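Worn wood-grain tabletop: clean it up, cover it or leave it?

Forum: Desks, Benches and Small Workspaces
14 replies hidden, showing the main discussion

mapleknee
Posted March 14, 2022

Hi all, long-time reader, first time I've started a thread. I'm trying to make up my mind about the tabletop in our work corner before I do something I can't undo. It has a light honey-colored wood grain that I love, and it's scratched and speckled all over the part that gets used. There are three walls around it in an orange-red print with big white-outlined lily-like flowers (my pick, I regret nothing), and baskets hung on the rails for pens and other bits.
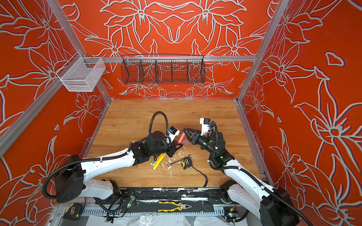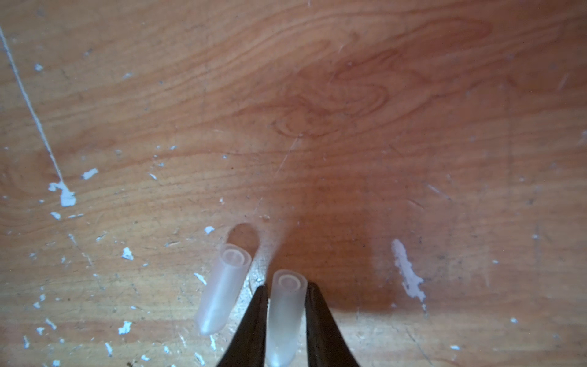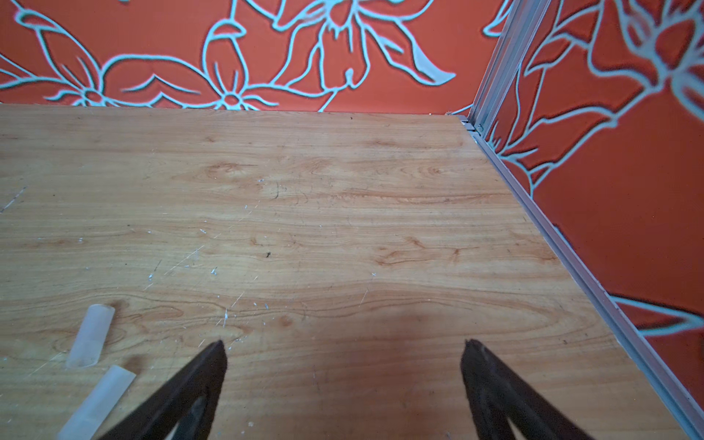

I've had the top for 3 years and it came out of a closing-down sale at a place called Murance, so I can't go back and ask them what the finish is. My first thought was to sand the whole thing and oil it. My second thought was that I have no idea how thick the wood layer is, or if it's even wood all the way down, and sanding through it would be a very sad afternoon.

The white flecks bug me the most. I'm pretty sure they're paint from when I did the window trim and was too lazy to put a sheet down. So, three questions really. Can I get paint specks off without taking the finish with them? Is it worth refinishing at all? And does anyone use their wire baskets for real, or do they just hang there looking nice like mine?

dovetail_dan
Don't sand it! Look at an edge or the underside first. If the grain on top doesn't carry on over the edge, treat it as a thin skin and keep the sander in the closet. I went through one in less time than it takes to make coffee and had to buy a new top.

For the specks, try a plastic scraper held nearly flat, then a damp cloth with a drop of dish soap. Do a small patch at the back and leave it overnight before you decide.

pilcrow77
Agree on the scraper, disagree on the dish soap. If the finish is chipped at all then water gets under it and the grain lifts. I'd go with a dry plastic card and plenty of patience. Mine took 45 minutes for an area the size of a dinner plate, but there isn't a mark on it from the cleaning.

dovetail_dan
A damp cloth isn't a bucket of water, come on. I've wiped mine down that way for years.

pilcrow77
And I've seen what it does to a scratched one – swollen little ridges all along the scratches. We'll have to disagree.

tinroof
I'd leave it alone. It's a work surface, it's going to get scratched again by April whatever you do. If it really bothers you, get a mat. I have the Rilunix one, 41 dollars, and it lies flat after a day or so with books on the corners. You lose the grain, though, and that swirly knot is the best thing about yours.

mapleknee
Oh no, I don't want to cover the knot! It's the reason I bought the thing. Could I put down a clear one?

tinroof
Clear ones trap grit underneath and you end up with more scratches than you started with. Ask me how I know. If you go that way, lift it and wipe under it every couple of weeks.

esteban_shelves
Nobody has touched the basket question, so I will (the name is from the Esteban shelving I used to sell, I'm not a real expert). The ones with compartments are great if you give each section one job and stick to it. Mine go pens, highlighters, tape, and then a section for small stuff in a cup, because small stuff falls through wire or gets stuck in it. Little plastic tubes are the worst for that. Put a liner in the bottom, even just a piece of card.

The small white one I'd use for whatever you reach for the most. Mine has scissors and a rag in it.

pilcrow77
Card gets grubby. Felt is better and you can wash it.

mapleknee
A liner! I feel silly for not thinking of that. I've been avoiding those baskets because things kept dropping out the bottom.

Okay, so I checked the edge and the grain stops dead at the corner, so no sanding. I tried the plastic card on two of the specks near the back and one popped right off, the other left a pale spot, so I guess that one was a chip and never paint at all. Is there any kind of wax stick that would hide the pale ones?

dovetail_dan
Yep, a soft wax filler stick. Grarard makes a set with a honey shade that should be close. Warm it in your hand, rub it across the chip, then buff off the extra with a dry cloth. Go a touch darker than you think, light ones show up more.

pilcrow77
On that we agree. Do the scraping first and leave the wax until the very end.

mapleknee
Ordering the wax tonight. I'll post again when I've done the back half.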